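The Warm Side of Brick

I fell for exposed brick in a rented room over a bakery in Sidov, and I've never really gotten over it. You come in from the cold in December, lean your back on the chimney wall and there's still heat in it from the morning's baking!

Radka Pavlović has spent most of her working life bringing walls like that back. When I caught up with her she was on her knees in a former dye shop on Ristić Street, scraping out gray cement that somebody had smeared over the old lime joints 50 years ago. "Cement is too hard for these," she told me, tapping a crumbly orange corner. "Lime lets the wall dry out." She goes through 60 pounds of lime mortar on a good day, and her shoulders know it.

What I love most is the color. Old brick never settles on one red. You get rust next to maroon next to a tired brown, and put dark planks under it and the whole room seems to glow (I could look at it all afternoon).

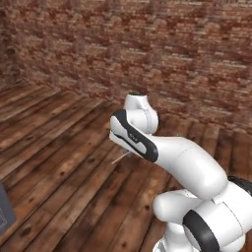

Before You Strip the Plaster

Start small. Open up a patch low down behind a door, and live with it for 4 weeks before you touch the rest.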